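The Tannous Crossing

Laurier Dhillon set the river down first. It was a strip of blue felt, nine inches wide at the ford and fourteen everywhere else, and the rules gave it a movement cost of 6 for formed infantry. Artillery could cross only by the bridge. The bridge was resin, bought second hand, and slightly too narrow for the bases, so a note in the scenario sheet said that its printed width was to be ignored.

The campaign had reached October in its own calendar. The army of Jelinard, with 49 bases, held the near bank. The army of Darnix had fewer bases and better guns, and its supply track stood at 413 points, carried over from the winter map turn. Laurier played both sides. He had done so for eleven campaign years, under the Tusance rules, third edition, with amendments.

The method was simple. Orders for Darnix were written at one end of the table, on yellow card, and turned face down. He then went to the kitchen and did some other task for at least ten minutes. After that he wrote the orders for Jelinard at the opposite end, on white card, without looking across. The interval was meant to clear the mind. It cleared it partly.

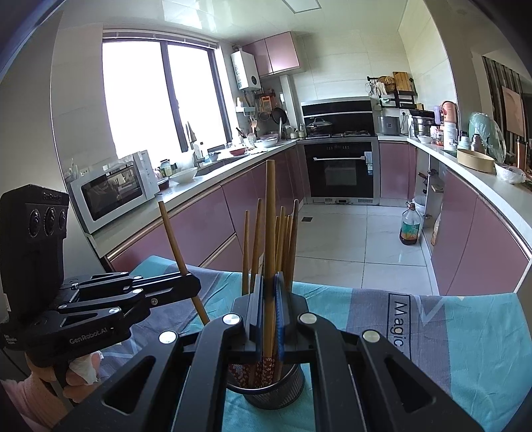 Chopsticks in the mesh holder, with the red floral fabric inside.

He came back and wrote the Jelinard orders. First brigade to hold the churchyard. Second brigade to hold the mill. Cavalry to remain behind the ridge until released by the commander, on a throw of 4 or better.

When the cards were turned, Darnix had committed everything to the ford. This was unsound. The approach was open for three full moves and the mill covered two of them. Laurier checked the card again in case he had read the arrow the wrong way round, but the arrow was clear, and it was in his handwriting.

He moved the columns. The mill fired at medium range with a modifier of minus one for smoke. The dice came up 6 and 6.

Under the amended table a double six removed one base and required a morale test from any unit within four inches. Three units were within four inches. Two passed. The third, a regiment of grey-coated foot that he had painted in a single week with flu, passed on the re-roll allowed by its general. He placed a white counter behind it to show that the re-roll had been spent.
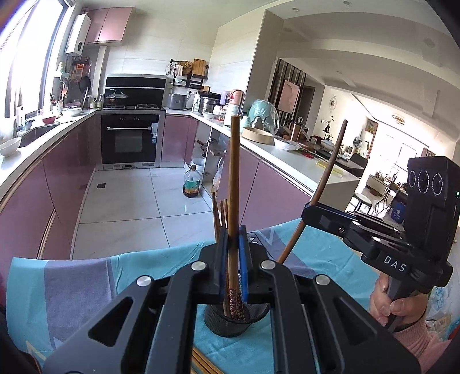

Second fire phase. The mill was now low on ammunition and threw one die fewer. The grey regiment entered the felt, halted for the movement cost, and stood in the river for the whole of the Jelinard turn. By rights it should have been ridden down there. The cavalry needed its 4 for release. Laurier threw a 2.

He wrote the 2 in the log. He looked at the cavalry, which was the best painted thing on the table, and left it behind the ridge.

By turn seven Darnix had a foothold on the near bank and the churchyard was outflanked. The rules for voluntary withdrawal ran to a page and a half - he knew them, but read them through anyway - and the Jelinard commander met all the conditions. The bases came off by the south road in order of march, guns first.

Supply was reduced on both sides. The frontier on the wall map was rubbed out and drawn again an inch to the east, and Tannous changed colour. In the column for remarks, where he usually put the weather, he wrote: Darnix attacked at the ford. Did not expect it.

Then he took up the river and rolled it, starting from the narrow end.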